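Small-kitchen tips for a rented apartment in a new city

Quick list, typed up between boxes. Third rental in Eveddale, same lessons every time.

Before you unpack anything
Wipe the insides of the cabinets first. Warm water, a squirt of dish soap, old t-shirt. Leave the doors open an hour. Then paper on the shelves, cheap roll, 18 inches wide fits most of them.

Hard water
Flelcombe side of town is bad for it. Kettle goes white in a week. Fill halfway with water, add 3 spoons of citric acid, boil, leave till it cools, rinse twice. Do not use it for tea in between (I did).
Shower head — same mix in a sandwich bag, rubber band, overnight.

Drains
Old buildings, slow sinks. Boiling water on metal pipes only, hot tap water if they're plastic. Hair catcher in the tub, day one. Grease goes in a jar, jar goes in the trash.

Market shopping
The covered market behind Olteanu Square opens early and the good greens are gone by 9. Bring:
a flat-bottomed bag, for eggs
small bills
one damp dish towel for herbs
Wrap the herbs at the stall, straight in the fridge when your home. They last days longer.

Rice and flour
Bugs. Freeze a new bag for 3 days before it goes in the cupboard, then into a jar with a real seal. 500 gram bags are easier then the big sacks if you live alone.

Getting groceries home
Two light bags beat one heavy one. Frozen stuff in the middle, newspaper round it. Walk the back lanes if you can, less traffic than the avenue and some shade from the trees.

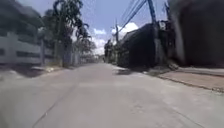

Mold on the bathroom wall
Fan on, door open after every shower. Squeegee the tile, takes a minute. For spots, white vinegar, leave it an hour, scrub with an old toothbrush. Never mix it with bleach.

Balcony laundry
Shake each shirt hard before hanging. Dark stuff inside out, out of the sun by noon. In September it rains most afternoons so get the wash out early, or use the dryers at the Seltel laundromat — 23 minutes does a full load of towels on high.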